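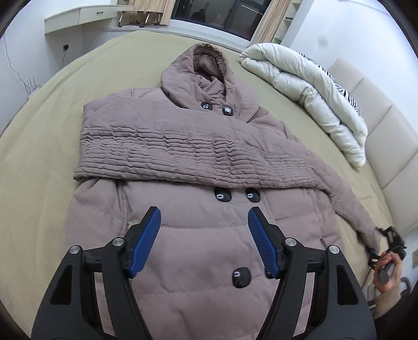
Print this page | E-mail this page

Speaker notes: Budgeting for handheld grippers and the arms that come after
Nima Mirzaei, Prantl planning group, 3/7/25

Slide 1. Title. Introduce Elin Mostyn, who takes the purchasing questions at the end. Keep to 30 minutes.

Slide 2. What we are asking for. Phase one is handheld grippers only, bought in pairs. Phase two is the fixed arms. Phase one is before the board now. Phase two goes up in July and should not be argued today.

Slide 3. The task set. Garments and bedding on ordinary furniture. A long quilted coat on a bed is the reference item. It has a hood, sleeves, glossy buttons and stitched panels, and it is wide enough that one gripper cannot control both sides. The usual working position is one gripper at the end of a sleeve and the other over the body of the coat. This is why the unit of purchase is the pair. Single units were quoted and dropped.

Slide 4. Price. Prolter quotes $3,344 per pair, delivered, with one spare set of finger pads. Cusarero quotes $3,000 per pair without pads. Read both numbers aloud; the slide text is small. The gap is $344. Whether it closes depends on pad wear, so go straight to slide 5.

Slide 5. Consumables. Pads are the wear part. Padded fabric is easy on them, zippers and buttons are harder. We have no lifetime figure from either vendor that we trust. Budget line is one replacement set per pair per quarter until we have our own log. Pivot pins and links are treated as repair, not consumables, and sit under maintenance.

Slide 6. Space. Rented rooms, furnished. No mounting, no floor anchors, no three-phase power. Requirements are a bed or large table, wall outlets within reach of the chargers, and working room on at least two sides. Curtains and room lighting are taken as found. Do not let the discussion move to a dedicated lab. That is a phase two cost.

Slide 7. Staffing. Elin's estimate is 54 operator hours per site, including setup and the first pad change. Training is inside that number. Travel is not.

Slide 8. Risks. Lead time from Devley on the chargers. Import duty if we go with Cusarero. Garment stock is cheap and can be bought locally.

Slide 9. Decision needed. Vendor and number of pairs. If the room is split, ask for approval of the number only and settle the vendor by mail.

Hand over to Elin.

Related items
Pad wear log, blank form
Prolter and Cusarero quotes compared
Phase two arms: floor loading and power
Site checklist for furnished rooms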